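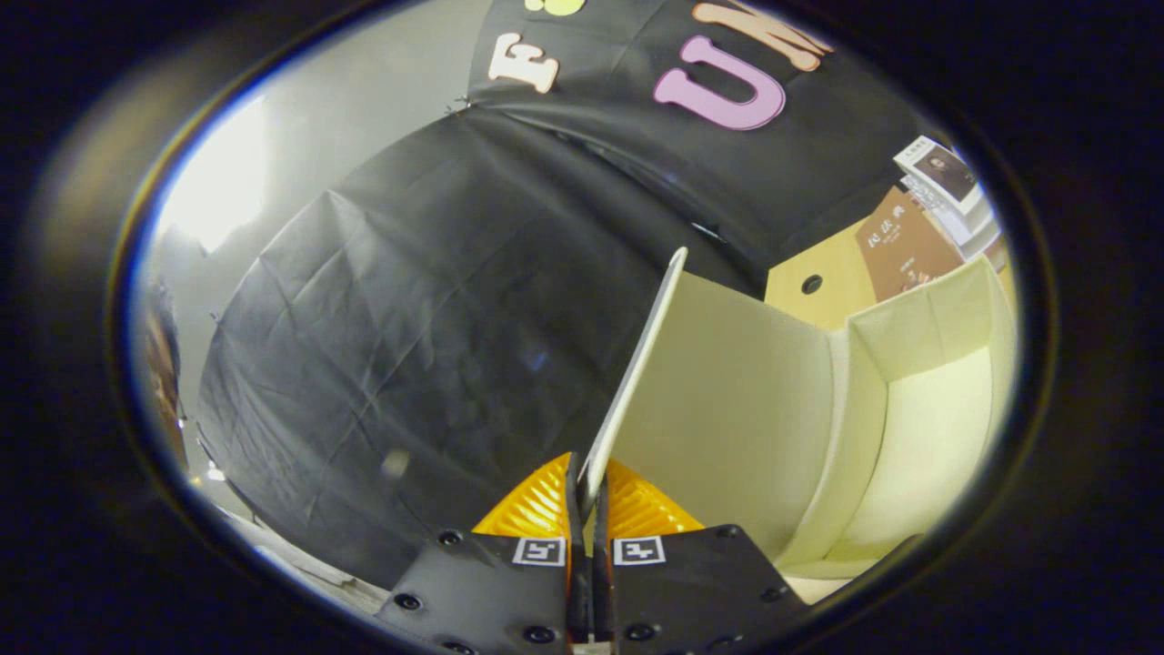 White board, black cloth. Day one of the great backdrop experiment.

I have read one too many posts swearing that a big piece of black fabric will fix your product photos. Hang it up, they say, and everything in front of it looks expensive. I sell secondhand shelf parts, so I had my doubts, but I ordered the Grurotex cloth anyway. The listing called it "crease-free". Look at the folds and tell me what that word means now.

I'll give it this much: a thin, cream-white panel does stand out against it. My old shots of the Kudik boards were on a beige wall and you could hardly tell where the board stopped. But the black also picks up a faint shine near the middle, and I was promised matte. A friend's iron got rid of half the wrinkles on a test corner and left a mark of its own – so no, I'm not ironing the rest.

Then there's the price. I paid 80 dollars with shipping. A bedsheet from the Skokden outlet would have creased just as well for a lot less, and I could have slept on it afterward.

People keep telling me to try a steamer. Maybe. I've heard that about steamers before, usually from people who own one and want to get some use out of it. I'll leave the cloth hanging until July and see if the folds drop out by themselves, as the seller claims. I wouldn't bet on it.

12 March 2022

Print this post
E-mail this to a friend

Search this blog
Enter keywords Go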